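Midico tray-packing cell, two months in

Posting this on my break so excuse the typing. We pack small parts into two-compartment trays at Bastorley. Used to be all hands. Now one bench is a Midico arm with a two-finger gripper, plus the planning software that came with it. I run the bench on earlies.

Setup

Took longer than the sales guy said. Kinga Nyitrai did the layout on the simulator first, before anyone moved a table. Good call. You build the bench on screen, drop the tray in, run the arm at it and see where it gets stuck. She changed the tray position a bunch of times and it cost us nothing but her afternoons.

The simulator is the best part of the package for me. Wood bench, green divided tray, part in the far compartment, and you get the view from right behind the gripper. I learnt more about finger clearance from that than from the manual, wich is 171 pages and mostly warnings.
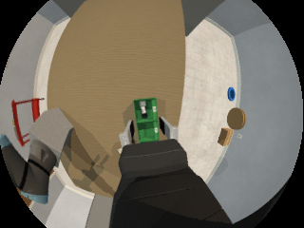
Day to day

Runs trays in batches of 500. Fine on the plain ones. Divided trays are fussier – if the tray sits a bit crooked you want to check the approach before you let it go. We had 109 stops in September, most of them mine to clear. Clearing is quick. Walking over every time is not.

What changed for us

My wrists are better. No argument there. But the job is more watching now and less doing, and the shift drags. We used to have four of us talking across the bench. Now it's me and Jamie Pilkington, and he's on the other side of the guard half the time. The other two went to goods in, same pay. One likes it, one doesn't.

Training was 2 days. Needed more. Nigel Kettle on nights got a printout and a phone number, not good enough for the money they spent.

Gripes

Alarm tone is horrible. Shadows in the simulator make it hard to judge depth untill you get used to them. Support is slow after 4 pm.

Would I have it again? Yes for the plain trays. For divided ones try it on the simulator with your own tray first, and get the night crew in the room when they do the training. Four stars, would be three without the simulator.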